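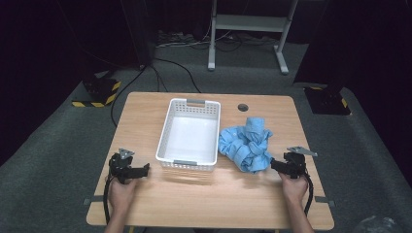 4.2 Changes in the work of the folding staff

The laundry at Paredes handled up to 2,000 garments per shift before the new line was brought in. Folding was done by hand at long benches, and people moved between sorting and folding as they liked. After March the folding places were split into two groups. One group kept the old routine. The other worked with hand-held grippers, so that the motions could later be passed on to the Grindus folding cell.

Figure 3. Garment and basket at a table station, with a hand-held gripper at each side.

We interviewed workers from both groups and sat in on shift handovers. The most common remark concerned pace. With bare hands, a folder feels for the seam and smooths the cloth with the palm in one motion. With grippers the same step has to be broken up: take a corner, lift, lay down, take the next. Several workers said they had never thought of folding as having steps before, and two of them found it tiring to be so aware of it.

Responsibility also shifted. Under the old routine a badly folded shirt was simply redone by whoever noticed it. In the gripper group, the folder had to decide whether an attempt was good enough to keep – a judgment that had belonged to the shift lead. Lauri Seppälä, the lead during our visits, described this as losing part of his job without being given another.

Wrist strain came up in most of the interviews. Eino Lehtinen raised it with management, and turns at the grippers were shortened. The workers we spoke to afterward considered the shorter turns acceptable, though some still wanted them to be voluntary. Pay grades had not been changed when our interviews ended, and we return to this point in Section 5.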